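**Bearing swap on Jenar trucks, spacers or no spacers?**

**stilitz_rider**, August 29, 2021
I've been running Helmy bearings with no spacers for over 200 miles. Now the front left wheel has side play and clicks in hard turns. The shop says get spacers. My cousin says tighten the nut and forget it.
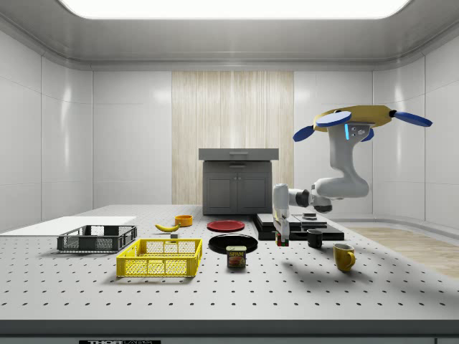 Wheels are Elent 70s, if that matters. I weigh 9 pounds more than last year, ha.

**curbcut**
Get the spacers. The nut should go down snug and the wheel should still spin. Without them you're pushing the bearings in sideways when you crank it down.

**mopar_lou**
Disagree. I rode all of last December without spacers and had no trouble. Clean the bearings first. Clicking is dirt most of the time.
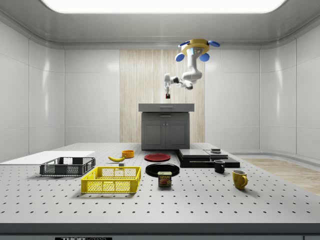
Page 9

**curbcut**
Dirt doesn't give you side play, Lou. He said both.

**stilitz_rider**
Cleaned them last night. Clicking is gone, play is still there. Is it the bearing seat in the wheel?

**mopar_lou**
Could be. Put the wheel on a back axle and see if the play goes with it. If it stays up front, look at the axle.

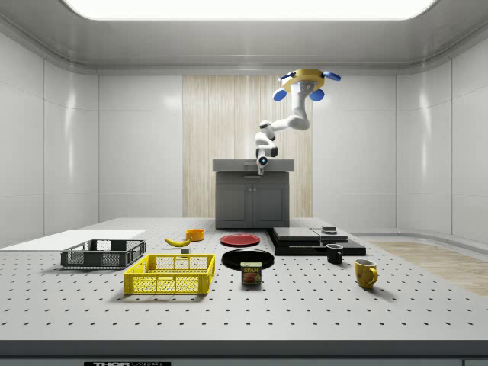 **Wiroj Yensuk**
Check the axle threads before you buy anything. Mine were worn on the Jenars and the nut kept backing off. I ran a die over them and put on new lock nuts. Spacers are cheap, so I'd put those in too.

**stilitz_rider**
OK, ordering spacers and nuts tonight.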